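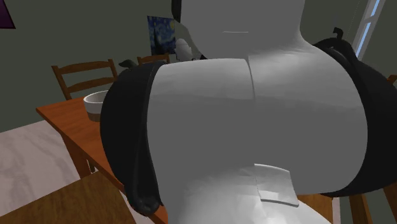

Arm at the dining table in the simulator, Starry Night on the wall.

Thread: Sim first or buy the arm now?

drikow_bench
We have a budget line for one arm and I need to put in a request by June. Task is clearing dishes from a table. I've been running it in simulation only, see the render at the top. Do I keep going in sim for another term or order hardware now? The quote from Voltanar has a 27 week lead time, which worries me more than the price.

kairys77
Order now. You can work in sim while you wait for delivery.

TGunawardena
I'd hold off. Look how much of the table the arm covers from that angle. If your real camera ends up in the same place you'll be buying a second one, plus a mount. Work out the camera positions first, they cost nothing to move in sim.

kairys77
A camera is small change next to the arm. I wouldn't give up a slot in the queue over it.

TGunawardena
Camera, mount, cables, another day of calibration. We left all that out at Funen and had to go back for more money. - Tharushi

drikow_bench
How much more?

TGunawardena
1000 on top of the original request, and it took longer to approve than the arm did.

oldgreaser
Also check the size of the thing. That's a bulky arm for a dining table. Is it the model you're buying or just what came with the simulator?

drikow_bench
Came with the simulator. The quoted one is slimmer.

oldgreaser
Then swap the model in before you sign anything. Reach will be different too.

kairys77
Fair, I'd do that first. Still wouldn't wait a whole term.

drikow_bench
OK. Swapping the model tonight, then I'll redo the camera positions and add a line for mounts. Will post the numbers.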